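Section 4: Your First Rinse (and the Ones After That)

If you've followed me through Section 3, your Brukora bottle is washed, the cap screws on straight, and you've got a packet of the salt mix within reach. Good! This section is the part everybody writes to me about, so I've made it longer than the others. I've been rinsing my nose every winter for years now, mostly through February when the heating in our house in Skisville dries everything out, and I still do it in the same order I'm giving you.

Please read the whole section once before you start. It's hard to scroll with a wet hand and your head over a sink.

Before you begin

Don't rinse if any of these apply to you. Call your doctor first.

- You've had nose, sinus or ear surgery and haven't been told rinsing is fine.
- Your ear hurts, or it feels completely blocked.
- You have a nosebleed, or had one earlier today.
- One side of your nose is so closed that no air gets through at all.

CAUTION: Never use water straight from the tap. Use distilled or sterile water from the store, or tap water you've boiled and let cool. I know the tap is right there. Germs that are harmless when you swallow them can make you very seriously ill if they get up your nose, and this is the one rule in the guide I won't bend on for anyone.

4.1 Getting the water ready

1. Boil more water than you think you'll need. A full rolling boil for one minute does it, or three minutes if you live up high (above 6,500 feet).
2. Put the lid on and leave it alone until it's cooled down. I boil mine after dinner and it's ready by bedtime.
3. Pour it into a clean jar with a lid. If you don't use it within 24 hours, dump it and boil some more.
4. When you're ready to rinse, check the temperature on the inside of your wrist. You want it lukewarm, the way you'd test a baby's bottle. If it feels like nothing much, it's right.

Note: If you've warmed the water in the microwave, swirl it well before you test it. Microwaves leave hot patches, and the inside of your nose is a lot fussier than your wrist. 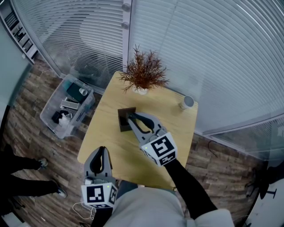
Uwe Engelhardt wrote to ask whether he could skip the boiling if his water had been through a pitcher filter. No, sorry Uwe! Those filters are made to improve the taste, and most of them don't take out the things we're worried about. If your filter's label doesn't specifically say it removes germs of that sort, boil the water anyway.

4.2 Mixing the salt

1. Fill the bottle to the dotted line. On the small bottle that's the only line. On the big one it's the lower of the two.
2. Tear one packet across the top and tip in all of it. Half packets sting, and so does plain water.
3. Put the cap on, hold a clean finger over the hole, and shake gently until you can't see any grains.
4. Take your finger off and squeeze one small squirt into the sink. You should get a smooth stream. If it sputters, the tube inside the cap has come loose, so push it back up until it clicks.

Note: A few people have asked me about making their own mix with table salt. I don't, personally. A lot of table salt has iodine or anti-clumping stuff in it, and it made my nose burn the one time I tried it. The packets come in boxes of 15, and one box gets me through a cold with a few left over.

4.3 The rinse

1. Blow your nose gently, one side at a time.
2. Lean forward over the sink and look down at the drain. Don't tip your head back.
3. Turn your head a little to one side if that's more comfortable. With a squeeze bottle you don't have to.
4. Open your mouth and breathe through it. Keep breathing! Holding your breath is what makes people gulp.
5. Put the tip against the upper nostril so it seals, without pushing it in.
6. Squeeze slowly. The water should come out the other side after a few seconds, and maybe a bit from your mouth too. Both are fine.
7. Stop when you've used half the bottle. Blow gently, then do the other side with what's left.
8. Throw out anything still in the bottle.

CAUTION: If you feel pressure in your ears, stop and wait. You're probably squeezing too hard. Don't swallow while the water is going through, and don't pinch your nose shut when you blow afterward. That can push water toward your ears, and then you'll have a sore ear to go with the stuffy nose. 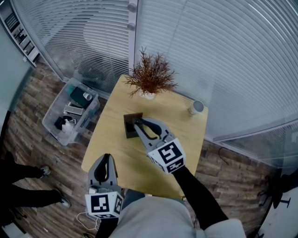 The first time feels strange. My neighbor Aoife Mulcahy said it was like jumping into a pool the wrong way, and she quit after one nostril. She gave it another go the next evening with warmer water and got through the whole bottle. A mild sting on the first try or two is common - a real burn isn't, so stop and check your water and your salt if you get one.

4.4 Afterward

1. Stay near the sink for ten minutes. Some water hides up there and comes out when you bend over to tie your shoes.
2. Bend forward, turn your head slowly left and right, and let it drip into a tissue.
3. If you use a nose spray from your doctor, ask how long to wait after rinsing. Mine told me 15 minutes.
4. Don't go straight to bed. I leave an hour, or I wake up coughing.

Once a day is plenty for most people with an ordinary stuffy nose. If you're still blocked after ten days, or you get a fever, bad face pain, or swelling near your eyes, put the bottle away and get yourself seen.

Cleaning the bottle is in Section 5. Until you get there, take the cap and tube off, wash everything with dish soap, give it a last rinse with your boiled water, and stand it upside down on a clean paper towel to air dry. One bottle per person, please, even in families that share everything else.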